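Ticket: bulk product upload fails after image 54
Project: Skometeo storefront — catalog import
Status: open, partly fixed
Priority: high (spring stock goes live this week)

Mon 14 May, 8:40
Upload of new clothing listings stops at row 54. No error on screen, bar just sits there. CSV has 300 rows. Tried twice, same row both times. Rows 1 to 53 look fine in the admin, prices and sizes ok.

9:05
Row 54 deleted from the file, run again. Stops at the new row 54. So not the row itself. Cleared cache, different browser, no change.

9:30
Checked the import settings. Timeout is set to 600 seconds, we never get near that. Disk space ok. Turned off the Villca thumbnail plugin and ran only the first batch — went straight thru. Turned it back on, stuck again.

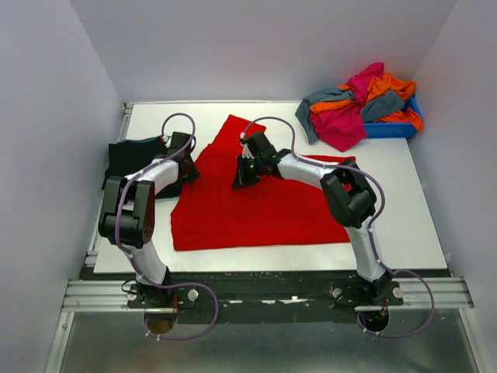 Plugin log is useless, last line says "queue full" and then nothing. Queue limit in the config file was 54. No idea who set that or why. Changed to 2000, restarted the service.

10:15
All 300 rows in. But now some listings show the wrong color swatch. Red ones come up as gray in the category page, right on the product page. Re-saved one by hand and it came good.
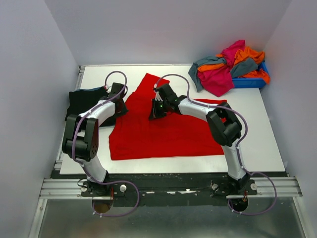 Attachment 2: red cloth, black cloth to the left

Looks like the swatch gets picked from the top corner pixels and not the middle. There's a setting for it, "sample area", buried under Advanced. Was on "corner". Set to "center", rebuilt swatches for one category only. Red is red now. Rest of the categories still to do, rebuild is slow and it drags the store down while it runs so leaving it for tonight.

11:50
Support at Trustatstead replied. They say the queue limit was a default from the November release and should of been raised by the updater. Ours never ran the updater. Asked if it's safe to run on a live store, waiting to hear.

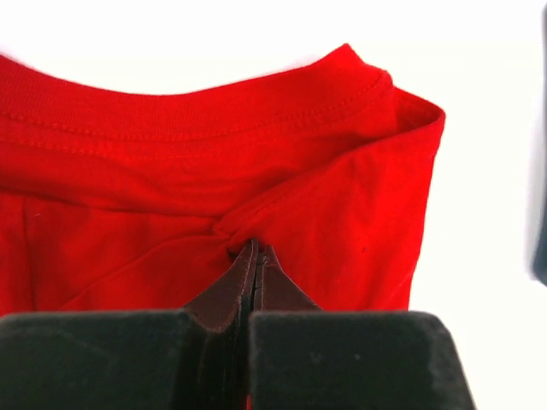
13:20
New one — the Meta catalog feed is still sending the old swatch links. Feed rebuilds overnight so may sort itself out. Don't force it by hand, last time we got duplicate listings.

Still to do:
swatch rebuild, all other categories
check feed tomorrow morning
updater, only after Trustatstead answer
put back the 54th row deleted at 9:05, it was a good row

Leaving ticket open.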